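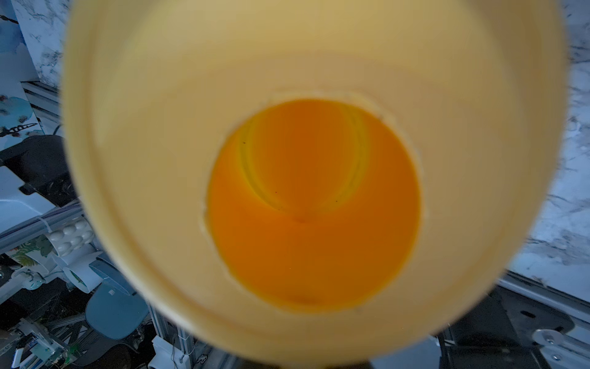

Sternstead Opens Its Bomley Robotics Laboratory to the Public

Visitors will see robot arms handle everyday household and gardening objects during an open day in January

BOMLEY – The Sternstead Institute will open its robotics laboratory in Bomley to the public for a day of demonstrations, guided visits and talks in January. Doors open at 10 a.m. and the last guided visit begins at 4 p.m. Admission is free. Places on the guided visits must be reserved in advance.

The open day is the first at the laboratory since the institute moved its manipulation research into the Kassab Building. Visitors will be able to stand at the work stations, watch robot arms carry out household and gardening tasks, and put their questions to the engineers who run them. The program is intended for a general audience, and no technical background is required.

"Our work is paid for in large part by people who have never been inside the building," said Efe Nnaji, director of the Sternstead Institute. "We owe them a clear view of what these machines can do today and of what they still do badly. I would like visitors to see a grasp fail, and to ask the engineer next to them why it failed."

The Demonstrations

Four stations will be running through the day. Two deal with kitchen tasks, one with the sorting and folding of small textiles, and one with the care of potted plants. The plant care station, developed with the nursery company Fernico, will be shown to the public for the first time.

At the plant care station, a robot arm fitted with a two-finger gripper works on a marble-patterned countertop set out with succulents in white planters. The tools are of the sort sold in any garden center, among them a yellow plastic watering can, a pale green scoop and a knit work glove with a yellow cuff. The program for the open day covers picking up the watering can, bringing it to a named plant, tilting it, and setting it down again. Later in the day, the engineers will also attempt a clearing task with the scoop.

A small camera is mounted at the gripper, and its picture will be shown on a screen beside the station so that the audience can follow the work from the position of the arm. At close range the view is very different from the one a person has when standing at the counter. The rim of a yellow plastic container can take up most of the image, and the system must work out from a small round opening and a few curved surfaces where the rest of the object lies.

"A person picks up a watering can without looking at it twice," said Kolbrún Ásgeirsdóttir, head of manipulation research at the institute. "For the arm, the handle is a hollow curve, the spout sticks out on one side, and the weight changes as the can empties. Then there is a plant right beside it that must not be touched. We chose the task because it asks for all of this within a very small space."

The counter is deliberately furnished as a home might be. The wall behind it is papered with watercolor butterflies, and a light wooden shelf stands at the back with a yellow bottle in it. According to Dr. Ásgeirsdóttir, plain backgrounds make the work of a vision system easier than it would be in a real kitchen or sunroom, and results obtained against them are of limited use to the partners of the project.

The research team has recorded almost 2000 trials at the plant care station. Each trial is reviewed by an engineer, who notes where the fingers made contact, whether the object shifted, and whether the arm had to be stopped. Selected recordings will be on view in the corridor outside the laboratory, including a number in which the arm did not complete the task.

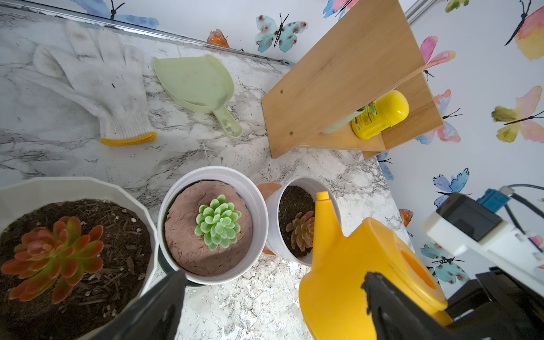

Partnership with Fernico

Fernico supplies potted plants to offices, clinics and private homes in the Bomley area. The company joined the project to learn whether light, repetitive care of small plants could be carried out by an arm working at an ordinary counter. It has provided plants, planters and soil mixes for the laboratory and advises the engineers on how each plant should be handled.

"Succulents are a sensible place to start, as they forgive a missed watering," said Nadine Haddad, head of growing at Fernico. "What they do not forgive is being knocked. The leaves of a rosette come away very easily, and a plant that has lost its outer leaves cannot be sold. My first request to the engineers concerned clearance around the pot. The watering came later."

Ms. Haddad will be present at the plant care station from 11 a.m. to 1 p.m. and will give a short talk on the care of indoor succulents at 2 p.m. in the ground floor seminar room. The talk is open to all visitors and does not require a reservation.

Fernico and the institute have agreed to continue their cooperation for a further year. The next phase will add taller plants and hanging pots. It will also examine whether one set of gripper fingers can be used for both rigid tools and soft objects such as cloths and gloves, a question shared with the textile station.

Program for Schools

The first part of the day is set aside for schools. A total of 80 pupils from Bomley will attend the morning session, which ends at noon. Pupils will work in small groups and will be asked to arrange objects on a counter in a way they expect the robot arm to find difficult. The engineers will then run the arm on each arrangement and discuss the result with the group.

The session was prepared with Dzifa Quaye, coordinator of science education for the Bomley schools. "Children are very good at finding the awkward case," said Ms. Quaye. "In our trial session, one group put the handle of a can against the wall, where there was no room for a finger. The arm tried three times. The discussion that followed was the best part of the morning, and we have built this year's session on it."

Teachers of participating classes will receive a worksheet before the visit. Classes that could not be given a place this time have been entered on a list for a second session in the spring.

Guided Visits and Talks

Guided visits for the general public begin at noon. Each visit lasts 49 minutes and takes in all four stations. Groups are limited to 11 persons so that everyone can see the arms at work and hear the engineers. The visits are suitable for children aged eight and over when accompanied by an adult.

The following talks will be given in the ground floor seminar room:

12:30 p.m. Opening remarks, Efe Nnaji
1:15 p.m. Seeing from the wrist: how a robot arm finds a handle, Kolbrún Ásgeirsdóttir
2 p.m. Keeping indoor succulents, Nadine Haddad
3 p.m. Robots in the home: questions from the public, with members of the research team

The 1:15 p.m. talk will include camera recordings from the plant care station and will be interpreted into sign language. Visitors who need interpretation at another talk are asked to mention this when reserving.

Information for Visitors

The laboratory is located on the second floor of the Kassab Building in Bomley. The main entrance is step-free, and an elevator serves all floors. Parking at the building is reserved for visitors with a disability permit and for school buses. Other visitors are advised to use the public parking lot behind Bomley station, a ten-minute walk away.

Visitors must remain behind the marked floor lines while an arm is in motion. Bags larger than a small backpack must be left at the cloakroom. Photography is permitted at all four stations without flash, which interferes with the cameras on the arms. The recording of school groups is not permitted.

Reservations for guided visits can be made through the institute's events page or at the reception desk in the Kassab Building. Reserved places that have not been claimed five minutes before the start of a visit will be released to those waiting.

Information for the Press

Members of the press are invited to a preview of the plant care station at 9 a.m. on the morning of the open day. Mr. Nnaji, Dr. Ásgeirsdóttir and Ms. Haddad will be available for interviews. A power supply and a tripod position will be provided at the station. Crews wishing to film the school session must obtain written consent through the schools beforehand and should contact the press office as early as possible.

About the Sternstead Institute

The Sternstead Institute conducts applied research in robotics and machine perception. Its laboratory in Bomley studies how robot arms grasp, move and use common objects in spaces designed for people. The institute works with companies and public bodies in horticulture, health care and food service, and offers internships to students from technical colleges in the region.

About Fernico

Fernico grows and supplies indoor plants and provides plant care for offices, clinics and homes. The company is based outside Bomley and operates its own greenhouses.

Press Contact

Yaa Issahaku
Press Office, Sternstead Institute
Kassab Building, Bomley

Requests for interviews, preview places and additional pictures should be addressed to Ms. Issahaku.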